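Print this article | E-mail this article

4. Good practice for recording in homes

4.1 Furniture and layout

The rules in this section apply to every home in the Umik set. They were written after the first 6 homes had been recorded, when we found that operators had made very different choices about how to prepare a room. Some had cleared every shelf. Others had changed nothing. The data could not be compared across homes, and we had to settle on one practice.

The rule we adopted is that the work surface is prepared and the rest of the room is left alone. Folding tables are allowed, and the number of task objects on them is kept low. Shelves, consoles and displays behind the work area stay as the household keeps them. Figure 4 shows a table set out under this rule.

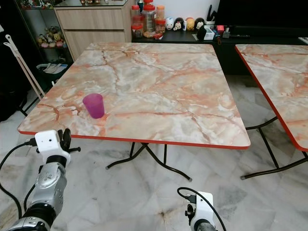

Figure 4. Work surface with a single plastic cup, both grippers in view. Background items are left in place.

Two tables may be used when a task calls for moving an object from one surface to another. The legs of folding tables spread outward and can enter the space where the base travels, so the operator must check the floor as well as the tabletop before starting. Cables on the arms are checked at the same time. A cable that hangs in a loop is acceptable as long as it does not touch the table edge through the full reach of the arm.

4.2 Tableware

Tableware tasks use metal and plastic pieces only. Glass and ceramic were dropped after Palma reported breakage in its pilot, and Farik had already excluded them.
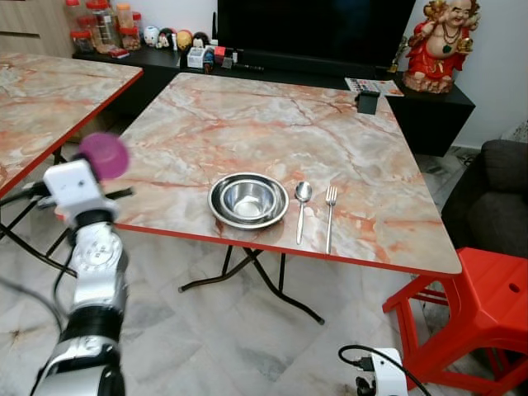

Flatware is placed with the handles toward the robot and with enough space between pieces for the fingers to close on one without moving the other. Bowls may be nested, but the operator must record this in the log, as a nested pair is graded under a separate rule. Polished steel is allowed even though reflections lower the detection score. Removing it would make the set easier than the kitchens it is meant to stand for.

4.3 Stopping and review

An operator stops the run if a person or pet comes within reach of either arm, or if an object leaves the table. The run is kept and marked as stopped. Of the 1605 runs in the current release, every stopped run carries a reason code. There are nine codes, listed in Appendix B. Two reviewers read each log, and neither may be the operator who made it. Where they disagree, the stricter code is used.

Related items
Duvau: a checklist for shared work areas
Reason codes for stopped runs, revised September
C. Mac Mathúna, Notes on grading nested objects

Contact the editors | Copyright the authors | Back to top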